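Thread: what we learned about teaching a policy to put a CPU into an LGA socket, using wrist cameras and very little force. Work by Laimutė Pärn, Kianoush Ranjbar and me at Dakska. Numbers are for one motherboard model only.

1/ The task. Start with the processor already in the gripper, load plate open, socket bare. End with the package sitting flat in the socket. Closing the lever is a separate skill and is excluded from everything below.

2/ Why it is hard to learn from video alone. The package has to land level and square to within a small fraction of a millimeter. A bad approach looks almost the same as a good one until contact, and contact pins do not forgive sideways motion.

3/ Data: 501 teleoperated demonstrations. We discarded any run where the operator regrasped the part, which left 466. Selvaraj Uddin did most of the driving and all of the pin inspection under a microscope.

4/ Baseline is a plain behavior cloning policy, wrist views in, end effector deltas out. We call it Premen in the repo. It gets over the socket reliably. It then fails on yaw.

5/ The change we tested: split each demonstration at the moment the operator pauses above the socket. Train one head on the approach and a second on the descent. The descent head sees only a crop near the socket and works in a coordinate system fixed to the retention frame.

6/ The split point is found from gripper speed, with no hand labels. Threshold was set once on a handful of runs and left alone. Moving it a little in either direction made no difference we could measure.

7/ Evaluation: 60 trials per policy, start pose randomized, chassis shifted and rotated between trials. Same operator resets both. Order of policies shuffled so that lighting drift would not favor one.

8/ Result: the split policy seats the part more often, and nearly all of the gain comes from yaw. Approach performance is unchanged, as expected. I am leaving the success table to the write-up, where it sits next to the confidence intervals.

9/ Glare is the main remaining failure. The heat spreader and the socket metalwork both reflect the overhead lights, and the crop can wash out at exactly the wrong height. Fixed exposure helped. A diffuser helped more.

10/ Negative result: adding 171 synthetic runs rendered with our Ireck scenes lowered performance on the real board. Kianoush suspects the rendered metal is too clean. I suspect the camera pose noise was set wrong. Not resolved.

11/ Wrist views from the bench:
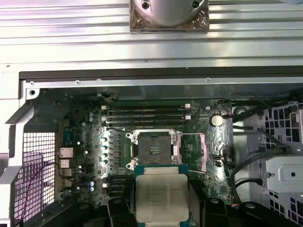
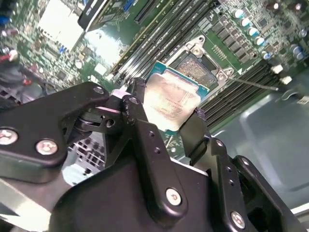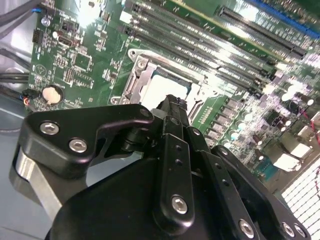

Wrist-mounted camera views of the gripper at the open chassis. The processor is in the fingers in the first and second.

12/ Next is a second board with a different socket orientation, without retraining the descent head. If the retention frame coordinates do what we think they do, the drop should be small. Code for the splitter goes up once Laimutė finishes removing our hardware paths from it.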